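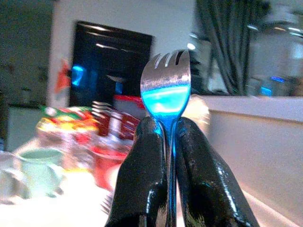 Fork held upright at the neck, tines clear of the fingertips.

Gripping flatware with a two-finger gripper: workshop notes

These tips cover the tabletop arm in the shared workshop, fitted with smooth black fingers. Most apply to any parallel gripper of similar size. Spoons and forks are harder than mugs because the handle is thin, polished and rarely flat.

Where to grip

Close on the neck or the upper handle, just under the head. A fork is heavier at the head than it looks, and a grip low on the handle lets it swing as soon as the arm accelerates. Align the fingers with the narrow sides of the handle if the fork will be set down flat, or with the faces if it goes into a cup or rack.

Leave the head clear of the fingertips. If the tips reach the tines, back off and regrip.

Force

Start at 22 percent of the rated closing force and raise it in small steps. Stop at 40 percent. Above that the Clakar finger mounts flex and the tips splay, which reduces the contact area. If the fork still rotates at 40, clean the fingers.

Cleaning the fingers

Glossy fingers show grease late. Wipe both contact faces with isopropyl alcohol on a lint-free cloth at the start of each session and again after anything oily. Let them dry before closing. Do not use dish soap on the fingers; it leaves a film. Do not sand them. Rawiri Ellery sanded one pair with fine paper and the grip got worse on stainless steel.

Stick-on pads work but need replacing. The Strazds silicone strip lasts 7 sessions on metal handles. Cut it 5 mm short of the fingertip or the edge will peel.

Reflections

Polished metal picks up every colored light in the room. Blue indicator lamps are the worst: the bowl of a fork can read cyan or dark blue to a wrist camera, and color thresholds set for gray metal will fail. Remedies, in order of effort:

Cover the lamps with black tape.
Lock white balance and exposure before the run.
Detect by outline instead of color.
Close the curtain if the window washes out that side of the view.

White tabletops overexpose easily. Meter on the table, then drop one stop. A matte gray mat under the flatware also helps.

Clutter

Keep mugs, cups and snack packages away from the approach path. Spare utensils should lie parallel, with a finger's width between them.

Release

Lower until the handle touches, open halfway, pause, then open fully. Opening in one move flicks light forks sideways.

Settings for the Dirkik controller are saved under "flatware". Reload them on Monday after the Nindico firmware update, which resets the force limit.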